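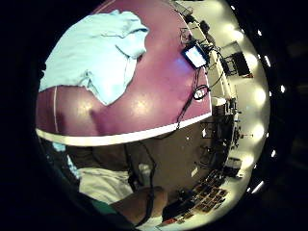 Hikik Garment Folding Notes

Version 5

Contents of this package
Summary
Layout of the files
Garment categories
Table and starting state
Fold definitions
Record fields
Known problems
Maintenance

Summary

Hikik is a set of notes and records on folding everyday clothing by hand on a flat table. Each record covers one garment, from the time it is put down in a loose state until it is either folded or set aside. The current version holds 2,674 records. Shirts and blouses make up the largest group. Socks, underwear and anything with a rigid part, such as a belt left in its loops, are out of scope.

The fold definitions were first written by Conceição Calado for the laundry room at Ivutberg and were later adapted for tables of other sizes. The Ivutberg wording is kept where it was clear enough to reuse.

Layout of the files

records/ one text file per garment
folds/ the fold definitions, numbered
tables/ dimensions and surface notes for each table
lists/ garment categories and the words used for them
CHANGES what was edited between versions

Files in records/ are grouped in folders of 200. The last folder is partly filled. File names carry a running number only. The category is stored inside the record, so that correcting a category does not change the file name.

Garment categories

shirt_long: long sleeves, with or without a collar
shirt_short: short sleeves, including T-shirts
blouse: thin fabric, any sleeve
trousers: full length
shorts: above the knee
skirt: any length
towel: included for comparison
unclear: category could not be agreed on

A garment is listed as unclear when two readers disagree and the label inside the collar or waistband does not settle it. Color is recorded with a plain word (blue, gray, white). Very light shades get the prefix "pale." Fabric content is copied from the sewn label where there is one and is otherwise left blank. It is never guessed from the look of the cloth.

Table and starting state

The table must be wider than the garment with both sleeves spread. Glossy tops are allowed. Thin fabric slides on them, and the last fold tends to open again if it is released too early. A matte top holds the first crease better but drags on knits.

The starting state is one of the following:

flat: all layers lie against the table, wrinkles permitted
partial: the body is spread and at least one section is bunched or folded over
heap: no part of the outline can be followed
hanging: part of the garment is over the table edge

Most of the records begin in the partial state. Soft parallel wrinkles across the body do not change the state. A section folded over on itself does.

Fold definitions

Fold 1, smooth. Open any bunched section and press outward from the middle of the body with a flat palm. Pull pointed flaps out to their full length before pressing.

Fold 2, sleeve in. Bring each sleeve across the back along a line parallel to the side seam.

Fold 3, side in. Bring the side seam to the center line. Repeat on the other side.

Fold 4, hem up. Lift the hem to the base of the collar. For long shirts, divide the length in thirds.

Fold 5, turn. Slide one hand under the bundle and turn it face up.

Trousers use folds 1, 3 and 4 only. Towels use 1 and 4.

Record fields

id
category
color
fabric
table
start_state
folds_used
regrips
end_state
reader
remarks

The regrips field counts each time the cloth is let go and picked up again within one fold. Values before version 3 were counted per garment and should not be mixed with later ones. The remarks field is free text and has not been edited for spelling.

Known problems

Over 1,000 records have no fabric entry, mostly because the label was cut out or washed blank.

Blouse and shirt_long overlap. Leonor Teixeira reread the blouses for version 4 and moved many of them, but the shirts were not reread.

Hem-up folds on garments with curved hems are recorded as if the hem were straight.

Two tables at Hoxha share the name "large." They have been split into large_a and large_b from version 5 on. Older remarks still say "large."

Maintenance

Records: Abdelghani Lamrani
Fold definitions: Conceição Calado
Category lists: Leonor Teixeira

Corrections are collected until September and go into the next version. Send the record id, the field and the proposed value. Changes to a fold definition need a short written reason and at least one record in which the present wording fails.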